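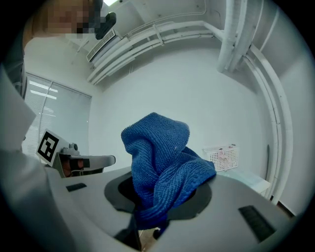 Towel pick-up, seen from one of the hand grippers

elmarie_zulu
Posted 28th July

Really pleased with this one, so I'm sharing it before the write-up is done! We've been testing whether a cloth-handling policy learns better from hand-held gripper demos if the person is told to fumble now and then and recover. Same towels, same training time. With clean demos only, the policy managed 27 good folds out of 91 tries. With recoveries mixed in it got 592 demos' worth of variety and more than doubled that – I had to run the tally again to believe it.

pretton
Lovely result. But is it the recoveries, or just more grasp positions on the cloth? Those two are tangled up in your setup.

wesdale_k
Agree with pretton. I'd want a third group: clean demos, random starting grasps, no fumbles. 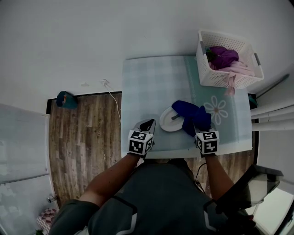
elmarie_zulu
Recoveries matter most, I think, when cloth is mixed up with hard things, so table clearing is where I'd look next. A policy trained on clean demos tends to grab once and pull. With a blue cloth lying over the rim of a plate and a utensil handle poking out underneath, one pull could take the lot with it. I'd love to see the third group run on that task too.

pedorico
Not convinced. A person fumbling on purpose doesn't fumble the way a policy does. Have you tried collecting corrections from its own failures?

elmarie_zulu
Only 2 short runs in May, too few to say much. Fair point about staged mistakes – I'll put both comparisons in the plan and post the numbers in this thread.

pretton
Please do, and the failed folds as well if you kept them.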